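Brarkberg Opens Trade Law Desk for Firms Selling Into Central Europe

Wednesday, November 2, 2022

Commercial law firm Brarkberg has opened a trade law desk for British companies that sell goods or services in the Czech Republic, Slovakia and Austria. The desk will be run from the firm's Leeds office and led by Kyung-tae Joo, who joined as a partner in September.

The team has five lawyers. Three of them are qualified in England and Wales, and the other two trained in Prague and Vienna. They will advise on distribution agreements, agency contracts, customs disputes and the recovery of unpaid invoices.

Brarkberg will work with the Brno practice Vlček on matters that have to go before a Czech court. The two firms have signed a referral agreement but remain separate businesses – clients will be told in writing which firm is acting for them at each stage.

"Most of the calls we get are from small manufacturers," said Kyung-tae Joo. "They have a buyer, they have shipped the goods, and the contract is two pages long and doesn't say which country's law applies. We would like to speak to them before the lorry leaves."

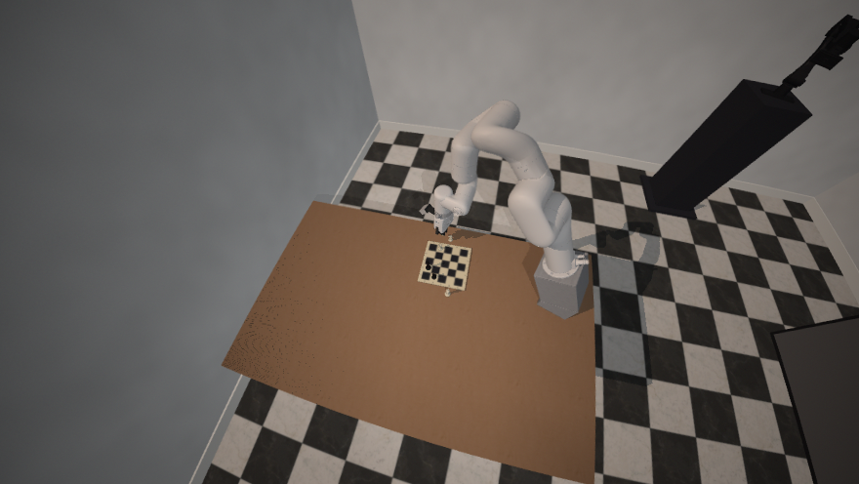
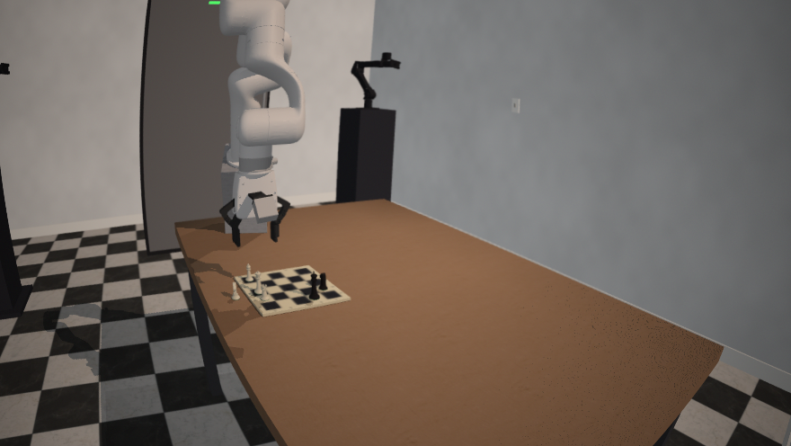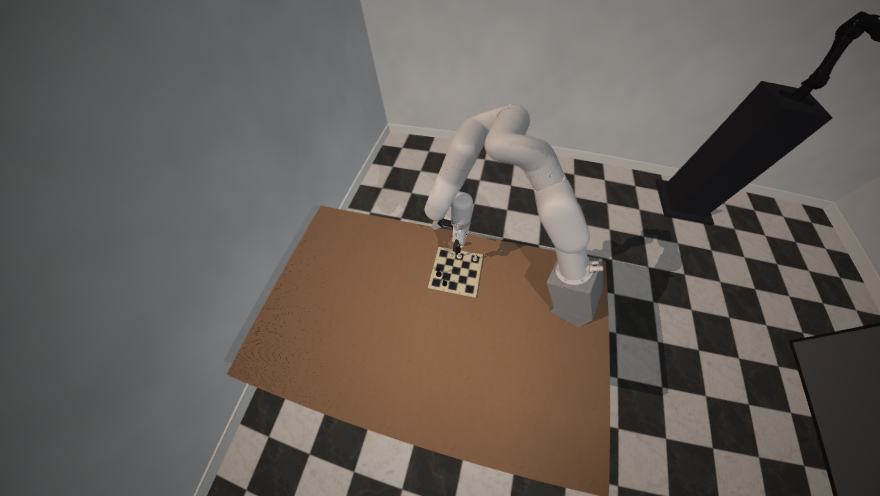
The desk will offer a fixed-fee contract review at £2,000 plus VAT. This covers one main agreement and its schedules, a written report and a call with one of the lawyers. Translation is charged separately. Larger pieces of work will be quoted for in the usual way.

Its first client is Perkedetti, a Huddersfield supplier of packaging machinery, which has asked the firm to redraw its agreements with 22 distributors. The work is due to be finished in the spring.

Brarkberg will also hold free morning briefings for exporters at its Leeds office. The first will deal with retention of title clauses, and the second with ending an agency agreement and the payments that may fall due. Places can be booked through the events page on the firm's website. Notes from each briefing will be sent to everyone who attends.

Existing clients of the firm's commercial contracts team will keep their current contacts. Files that involve a Czech, Slovak or Austrian party can be moved to the new desk if the client asks – there is no charge for the transfer.

Media enquiries should be sent to Pillik, which handles press matters for Brarkberg. Interviews with Kyung-tae Joo can be arranged by phone or at the Leeds office.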